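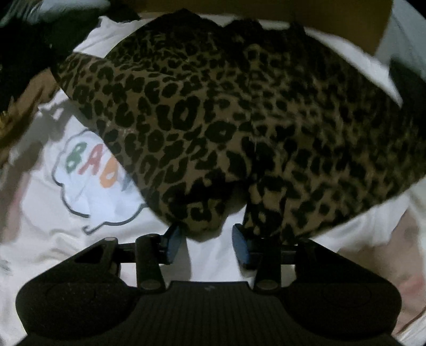
Leopard print in the hand-held gripper at the Ornard open day

I went along to the Ornard open day in June expecting shiny machines and free biscuits, and came home with laundry tips! Most of the afternoon was about teaching robots to handle clothes, and I was glued to the folding table (my tea went cold).

Patterned fabric first. Busy prints hide creases and edges, so find a folded edge before you lift anything and work from that. I tried it on my spotty pyjamas that night and it's so much quicker.

Next, grip lightly and low down. Those slim blue-tipped fingers got me thinking about how I clutch everything in my fists — no wonder my jumpers look chewed.

And lay a plain white T-shirt flat under whatever you're sorting. Dark things show up beautifully against it, odd socks too. I did 17 pairs in one go and only lost one!

The Bruleneck stand next door had a shelf-stacking arm, good fun but no use for my airing cupboard. Parking was £3, so take coins. I'm trying the same trick on fitted sheets next, wish me luck.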